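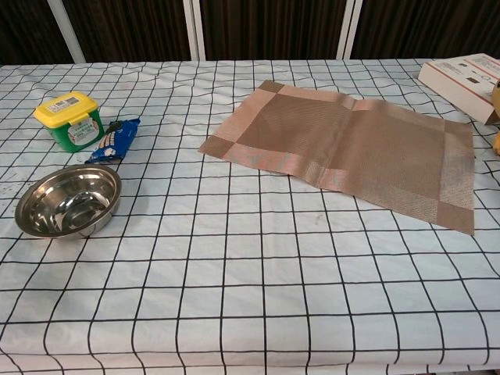

Dining corner, Jalldale house: checked tablecloth, woven placemat and steel bowl.

Progress report for December, Parkport shared meals project
Prepared by Aqeel Jatoi

The dining corner in Jalldale is now in use. We bought tablecloths and placemats from Sasaki for 400 in total, and 2 steel bowls were given to us by a neighbor. The brown curtain is hung behind the table – before this, the evening meal was open to the corridor.

The placemats do not lie flat yet. One has a crease across it and I will try to press it under books. The cloth also wrinkles at the front edge, so we will order clips.

Still open: 10 chairs for the Skakwood house. I expect the price next month and will send it to you then.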